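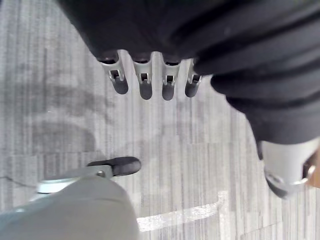

The thumb quit first. I was 44 cycles into what should have been a boring afternoon of open, close, open, close, when the hand just stopped halfway and the arm kept going like everything was fine. It wasn't fine! The controller on our Onura (yes, we still run the old one) threw error 223, which the manual describes as "communication timeout" and then never mentions again.

So I did what everybody does. Power cycle, home the joints, try again. It ran for 5 minutes and froze in exactly the same spot.

I blamed the firmware, because I always blame the firmware, and wasted most of the morning rolling back to the Petura build we used in September. Same error. Then I started moving the wrist by hand with the power off, very slowly, and felt a tiny tug right near the end of the roll. The cover! I'd put it back on in a hurry after swapping a finger, and a fold of it was pinching the signal cable every time the wrist came around.

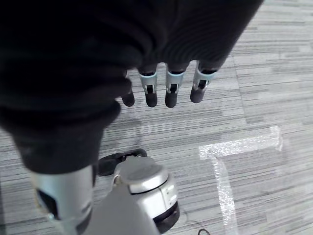 ## What bugs me more than the cable

A pinched cable is an easy fix. What scared me is that the hand lost its connection and the arm didn't care. I'd always assumed a timeout on one would stop the other – nope. There's a setting for it, and ours was off. If the hand drops out while it's holding something over a shelf, I want everything to stop right there.
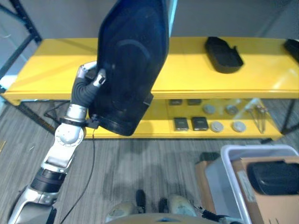

I've switched it on now, and set the timeout to 400 milliseconds, which may turn out to be too twitchy. I also wrote to Okafor, where we got the cover, to ask if they make one with a proper cable channel. No answer yet. Until then I'm turning the wrist by hand through its full range before every power-up, and the spare cable is on order from Westthorpe.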